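3장. 첫 인물 파일 만들기와 출처 연결하기

2장까지 따라오시느라 수고 많으셨습니다. 설치가 끝나고 첫 화면에 빈 책장이 보인다면 준비는 다 된 셈이에요. 이번 장에서는 렐라릭(Lellarik)에서 전기나 회사사 한 권을 쓰기 위한 인물 파일을 만들고, 편지와 인터뷰, 신문 기사 같은 출처를 본문에 이어 붙이는 법을 천천히 살펴보겠습니다. 조금 길지만 한 번 해 두시면 마지막 장에서 주석과 찾아보기를 뽑을 때 정말 편합니다!

이 설명서는 버전 4 기준이며 2021-09-03에 고쳐 썼습니다. 버전 3을 쓰시는 분은 메뉴 이름이 조금 다를 수 있으니 부록 나의 대조표를 함께 펴 두세요.

3.1 인물 파일 만들기

1. 왼쪽 위의 [새 작업]을 누르고 [전기/회사사]를 고릅니다. [소설]이나 [논문]을 고르면 연표 창이 나타나지 않습니다.
2. 작업 이름을 적습니다. 책 제목이 아직 정해지지 않았어도 괜찮습니다. 이 설명서에서는 20세기 중반의 계측기 회사 프리처드(Pritchard)와 그 창업자 엠린 펜리(Emlyn Penry)의 이야기를 쓴다고 하고 작업 이름을 '프리처드'로 적겠습니다.
3. [중심 인물] 칸에 이름을 넣고 Enter를 누릅니다. 원어 표기는 바로 아래 칸에 따로 적습니다. 한글 표기와 원어 표기를 한 칸에 같이 넣으면 찾아보기에서 두 사람으로 잡힙니다.
4. 생몰년을 아는 만큼 적습니다. 모르는 숫자는 물음표로 두세요. '19??'처럼 적어도 연표에 흐린 막대로 들어갑니다.
5. [주변 인물]을 눌러 가족, 동료, 경쟁자 등을 더합니다. 예컨대 메레리드 모리스(Mererid Morris)를 넣고 관계를 '초대 경리부장'으로 적으면, 연표에서 두 사람의 줄이 나란히 놓입니다.
6. [저장]을 누릅니다.

참고: 주변 인물은 작업 하나에 455명까지 넣을 수 있습니다. 처음부터 다 채우려고 애쓰지 마시고, 원고에 이름이 나올 때마다 한 사람씩 더해 가시는 편이 마음도 편하고 빠뜨리는 일도 적더라고요.

3.2 출처 카드 만들기

출처 카드는 예전에 도서관에서 쓰던 종이 카드와 비슷합니다. 한 장에 출처 하나, 이것만 지켜 주시면 나머지는 어떻게 쓰셔도 좋습니다. 저희 팀에서도 어떤 사람은 인용문을 통째로 옮겨 적고, 어떤 사람은 쪽수만 달랑 적어 둡니다(둘 다 책을 무사히 끝냈습니다).

1. 오른쪽 창에서 [출처] 탭을 엽니다.
2. [새 카드]를 누르고 종류를 고릅니다. 편지, 인터뷰, 신문·잡지, 단행본, 사내 문서, 기타가 있습니다.
3. 소장처를 적습니다. 문서고 자료라면 상자 번호와 묶음 번호까지 적어 주세요. '겔사이드(Gellside) 문서고, 상자 84'처럼요.
4. [메모] 칸에 내용을 적습니다. 한 카드에 공백 포함 2,000자까지 들어갑니다. 더 긴 자료는 [이어지는 카드]로 나누면 번호가 저절로 붙습니다.
5. 원본 스캔이 있으면 카드 위로 끌어다 놓습니다.

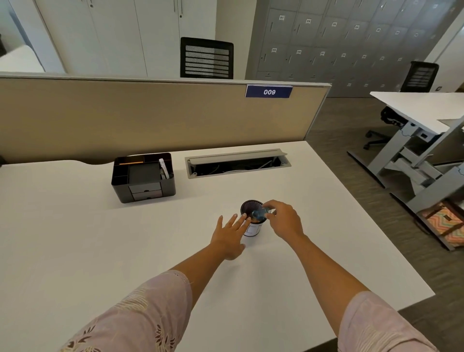

책상 위의 펜꽂이와 서랍 달린 검은색 정리함

주의: 스캔 파일을 카드에 넣은 뒤에 컴퓨터에서 파일 이름을 바꾸거나 폴더를 옮기지 마세요. 카드와의 연결이 끊어집니다. 꼭 옮기셔야 한다면 [출처] - [파일 위치 바꾸기]에서 옮겨 주시면 연결이 그대로 따라갑니다.

3.3 카드를 본문에 연결하기

1. 본문에서 출처를 달 문장 끝에 커서를 둡니다.
2. Ctrl+J(맥은 Command+J)를 누릅니다. 작은 찾기 창이 뜹니다.
3. 카드 제목이나 인물 이름의 앞 두 글자를 적으면 맞는 카드가 줄지어 나옵니다. 화살표로 골라 Enter를 누르세요.
4. 쪽수를 묻는 칸에 숫자를 적습니다. 쪽이 없는 인터뷰라면 비워 두셔도 됩니다.
5. 문장 끝에 작은 파란 점이 생기면 연결된 것입니다. 점을 두 번 누르면 언제든 카드가 열립니다.

같은 일을 두고 출처끼리 말이 다를 때가 꼭 있지요. 창업자의 회고에는 회사가 2월에 문을 열었다고 되어 있는데 등기에는 다른 달로 나온다든지요. 그럴 때는 카드 두 장을 모두 연결하고, 파란 점을 오른쪽 단추로 눌러 [서로 다름]에 표시해 주세요. 점이 주황색으로 바뀌고, 내보내기 전 점검 목록에 그 문장이 올라옵니다. 어느 쪽을 믿을지는 나중에 천천히 정하셔도 됩니다.

참고: 카드가 1,000장을 넘으면 찾기 창이 조금 느려질 수 있습니다. [환경 설정] - [찾기]에서 '현재 장의 카드 먼저 보기'를 켜 보세요.

3.4 네토로 백업하기

네토(Neto)는 렐라릭에 딸려 오는 백업 도구입니다. 오랜 시간 모은 자료이니 이 부분만큼은 건너뛰지 말아 주세요.

1. [파일] - [네토 백업]을 엽니다.
2. 저장할 곳을 고릅니다. 작업 파일이 있는 디스크와 다른 디스크를 고르시기를 권합니다.
3. 간격을 '매일' 또는 '닫을 때마다'로 정합니다.
4. [스캔 파일 포함]에 표시합니다. 처음에는 꺼져 있습니다.
5. [지금 한 번 실행]을 누르고 '완료'가 나올 때까지 창을 닫지 마세요.

주의: 백업 중에 외장 디스크를 뽑으면 그 회차의 백업은 쓸 수 없게 됩니다. 앞 회차의 백업은 남아 있으니 디스크를 다시 꽂고 5번부터 되풀이하시면 됩니다.

연표의 막대 색을 바꾸거나 회사의 합병과 매각을 연표에 넣는 방법은 4장에서 이어집니다.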